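Part-time cell tech wanted, laundry bench, Bosness building

Hi, I'm Marisol Nakamura, and I look after the two-arm garment cell at Presero. I've been doing it mostly on my own since June and I need another pair of hands! The work is 2 days a week, and you'd be with me and Kartini Liem, who writes the motion code and is very patient about it.

Mostly you'd keep the arms healthy: checking finger screws, re-routing cables that rub, cleaning lenses, running the wrist camera calibration before each shift. We swap the finger pads every 3,000 grasps, and I'd love to hand that job over. You'd also reset the clothes between runs (sweatshirts, mainly — you'll get very good at hangers).
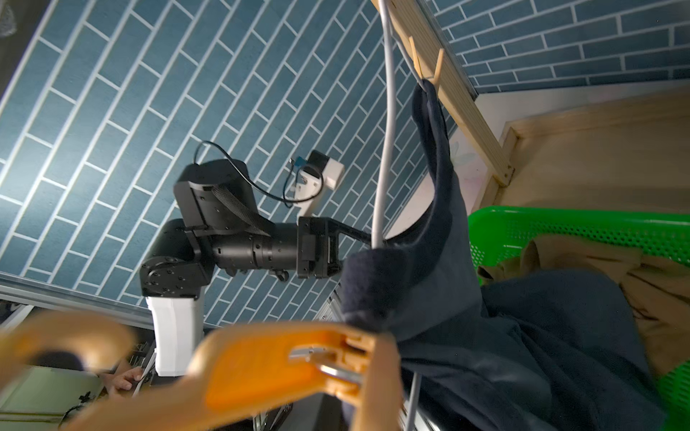 Orange fingers up close, with the black arm across from them and a navy fleece on the line.

You don't need a degree. If you've fixed bikes, printers or espresso machines and you write down what you did, I want to talk to you. Some Linux helps. You should be okay with reaching over a rack and with stopping the cell every single time before you do.

The rack is its own little maintenance project. Rails get nudged, screws work loose, and then the taught positions drift and Kartini gets a page of missed grasps. You'd check it against our 40-point sheet and re-teach whatever moved.

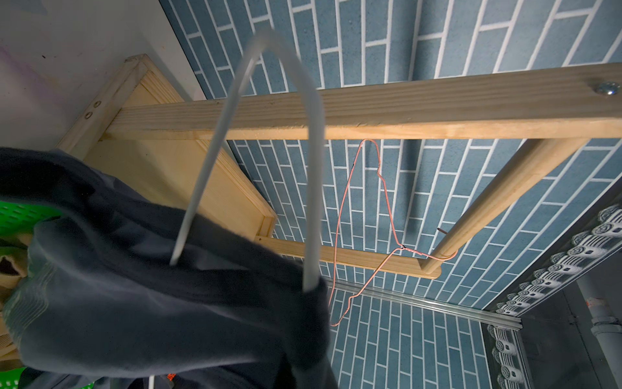

Do I need to have worked with robot arms before?
Prior arm experience is welcome but optional, and I'll train you on ours during your first shifts.

Send me a few lines and something you've repaired by July 22, 2021. Bench 126, ask for Marisol.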